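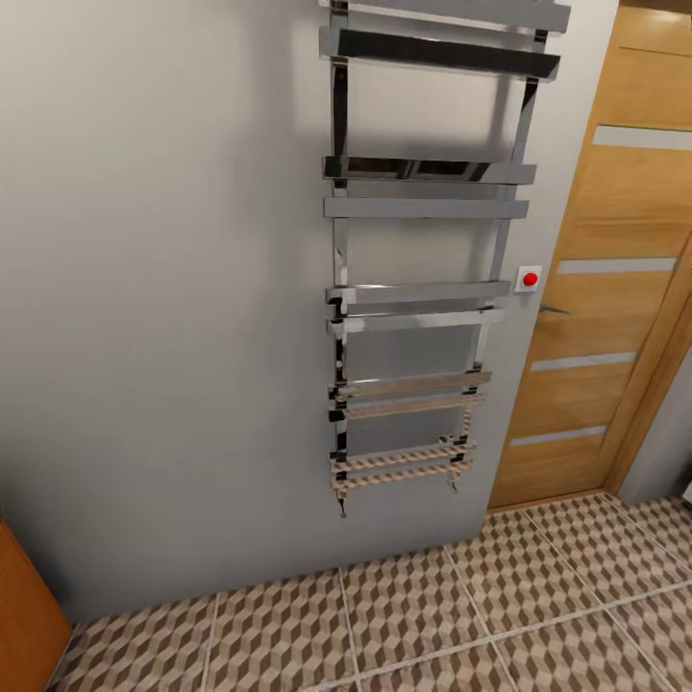

Is a home warranty worth the money?

For most owners of a house in fair shape, probably less than the brochure suggests, and the reasons are sitting in the part of the contract few people read before they sign.

The sales pitch is easy to like. You pay a monthly fee, something breaks, you call a number and a repair person shows up. Dultell, a plan sold heavily around Astwood, charges $55 a month and a $100 service fee each time you make a claim. Its mailer talks about peace of mind four times on one side of one card. I asked for the full contract and got a second copy of the mailer. The contract came after another call, and it was long.

What I found in it was a lot of words like "normal wear" and "proper maintenance." If your furnace dies and you can't show it was serviced, Dultell may decide the maintenance wasn't proper. If the previous owner skipped the tune-ups, that may be your problem too. The sales rep told me such denials were rare. I asked how rare and she said she would get back to me. That was in February.

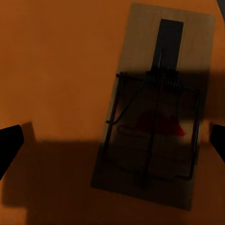

The exclusions are where these plans start to look alike. Xaba, a cheaper rival, leaves out sheet metal, permits, anything that was ever installed wrong, and haul-away of the dead appliance. Pests are out as well, along with whatever they chew through. A wooden snap trap like this one costs very little, and under the Xaba plan you're buying it yourself, then paying for the dishwasher wiring. You could call that fair, as no plan covers everything. I'd call it a strange thing to put on page 84.

Then there are the caps. Xaba will pay only so much toward a water heater, and the limit was low enough that I checked it against a quote from a local plumber. The plan would have covered a little over half. The rest, plus the service fee, would have come out of my pocket.
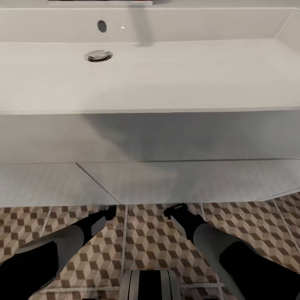

A white sink with a chrome drain. Most plans treat basins as fixtures and leave them out.

Jesodari takes a different line and sells itself on speed. Its website promises a contractor within a day. The contract says the company will "make efforts" to do so, and gives itself seven business days to find someone in its network.
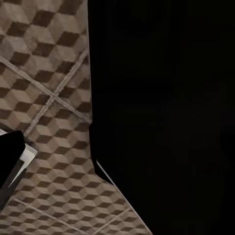 One reader in Astwood wrote to say I was being too hard on these companies. Her air conditioner quit in its second summer under a plan, the claim went through without a fight, and she came out well ahead. She has renewed every year and says she would again.

I believe her. Some people do come out ahead, and an old air conditioner is a decent bet. But these firms set their prices knowing how many will. If you have the discipline, put the same monthly fee in a savings account and leave it there. If you'd still like a plan, get the contract first and read the exclusions before the coverage page.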